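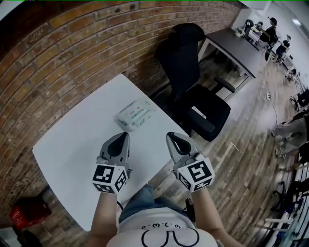

Troltix Skonden im Test: Tischgerät zum Verschweißen von Folienbeuteln

Von Fiifi Korletey, 5. Februar 2026

Das Skonden ist ein Impulsschweißgerät für den Haushalt, Artikelnummer 2951 im Katalog von Troltix. Es verschließt Beutel aus Polyethylen und Polypropylen mit einer Quernaht. Vakuumieren kann es nicht, eine Schneidvorrichtung ist nicht eingebaut. Das Testgerät wurde regulär im Handel gekauft und ist seit September in Gebrauch, überwiegend für angebrochene Vorratspackungen, daneben für Schrauben, Saatgut und Ersatzteile.

Aufbau und Funktionsprinzip

Anders als die verbreiteten Handschweißer mit dauerhaft geheizter Kante erwärmt das Skonden den Draht nur für die Dauer des Impulses. Der Beutel wird zwischen Grundkörper und Hebel eingelegt, der Hebel heruntergedrückt, ein Mikroschalter löst den Stromstoß aus. Eine Kontrollleuchte erlischt, sobald der Impuls beendet ist. Danach muss der Hebel noch kurz geschlossen bleiben, damit die Naht unter Druck erstarrt. Wer zu früh öffnet, zieht Fäden oder bekommt eine wellige Naht mit Kapillaren.

Der Heizdraht liegt unter einem Streifen aus PTFE-beschichtetem Gewebe, gegenüber sitzt eine Silikonleiste. Beide Teile sind Verschleißteile. Troltix legt 2 Ersatzdrähte und einen Gewebestreifen bei, die Silikonleiste muss man nachbestellen. Der Wechsel gelingt mit einem Kreuzschlitzschraubendreher. Die Federklemmen am Drahtende sind stramm und schlecht zugänglich, eine Spitzzange hilft.

Das Netzkabel ist fest angeschlossen und nach meinem Geschmack zu kurz. Auf einer Arbeitsplatte mit Steckdose an der Rückwand reicht es aus, auf einem frei stehenden Tisch wird fast immer eine Verlängerung fällig.

Einstellung der Impulsdauer

Die Impulsdauer wird über einen Drehknopf ohne Rastung gewählt. Die Skala ist aufgedruckt und dient allenfalls zur Orientierung: Zwischen dem ersten und dem zweiten Drittel ändert sich wenig, im letzten Drittel genügt eine kleine Drehung, und die Folie brennt durch. Korkor Addo hat mir ihr älteres Gerät von Ansah zum Vergleich überlassen. Dessen Regler hat deutlich spürbare Raststufen und lässt sich nach einem Materialwechsel sicher auf den alten Wert zurückstellen. Beim Skonden habe ich mir mit einem Filzstift Marken auf das Gehäuse gesetzt.

Dünne PE-Beutel, wie sie für lose Ware üblich sind, verlangen die niedrigste brauchbare Stellung. Bedruckte Verbundfolien brauchen erheblich mehr Wärme. Bei metallisierten Folien hängt das Ergebnis von der Innenlage ab: Ist dort eine Siegelschicht vorhanden, hält die Naht, andernfalls verklebt gar nichts. Knisternde Klarsichtfolie aus orientiertem Polypropylen ist der schwierigste Fall. Sie schrumpft neben dem Draht sichtbar, und das Fenster zwischen zu kalt und durchgebrannt ist schmal.
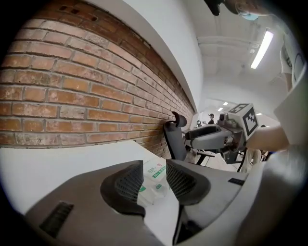 Entscheidend ist außerdem, wie der Beutel eingelegt wird. Falten im Nahtbereich sind die häufigste Ursache für Undichtigkeiten, gefolgt von Produktresten. Mehl, Gewürze und Kaffeepulver setzen sich elektrostatisch an der Innenseite fest und verhindern den flächigen Kontakt. Ich wische den Rand vor dem Schweißen mit einem trockenen Tuch aus. Seitenfaltenbeutel müssen vorher flach ausgestrichen werden, im Übergang von vier auf zwei Lagen bleibt trotzdem eine Schwachstelle. Eine zweite Naht dicht unter der ersten hat sich dort bewährt.

Prüfung der Nähte

Geprüft wurde auf einfache Art: Beutel mit Luft verschließen, unter Wasser drücken, auf Blasen achten. Glatte Flachbeutel aus PE waren nach der Einstellphase durchweg dicht. Bei Seitenfaltenbeuteln traten mit einfacher Naht regelmäßig Blasen aus, mit doppelter Naht nur noch vereinzelt. Beim Aufreißen von Hand versagte bei PE stets die Folie neben der Naht, die Naht selbst blieb intakt. Das spricht für eine ausreichende Durchwärmung. Polypropylen löste sich gelegentlich in der Naht, auch bei sorgfältig gewählter Impulsdauer.

Bei längeren Serien verschiebt sich das Ergebnis. Der Grundkörper speichert Wärme, und die Stellung, die anfangs gepasst hat, ist später zu heiß. Eine Temperaturkompensation gibt es nicht. Man dreht also nach oder legt Pausen ein. Im Haushalt fällt das kaum ins Gewicht, für jemanden, der Saatgut in größerer Menge abpackt, ist es lästig.

Verarbeitung und Anleitung

Der Hebel hat seitliches Spiel, das seit dem Kauf nicht zugenommen hat. Die Standfüße halten auf glatten Flächen gut, solange man senkrecht drückt. Das Gehäuse lässt sich feucht abwischen – selbstverständlich bei gezogenem Stecker –, der Gewebestreifen sollte nur trocken gereinigt werden. Die Anleitung nennt Folienarten, aber keine zugehörigen Reglerstellungen. Eine Tabelle wäre das Mindeste.

Den Beutelvorrat Tastik, den derselbe Händler als Zubehör führt, habe ich mitbestellt. Die Beutel schweißen problemlos, besser als gewöhnliche Flachbeutel aus dem Verpackungshandel sind sie nicht.

Bewertung: 4 von 5 Punkten. Abzug für den Regler ohne Rastung und die lückenhafte Anleitung. Für Flachbeutel aus PE uneingeschränkt brauchbar, bei Polypropylen mit Ausschuss rechnen. Die Silikonleiste am besten gleich mitbestellen, sie war bei meiner Anfrage nicht auf Lager.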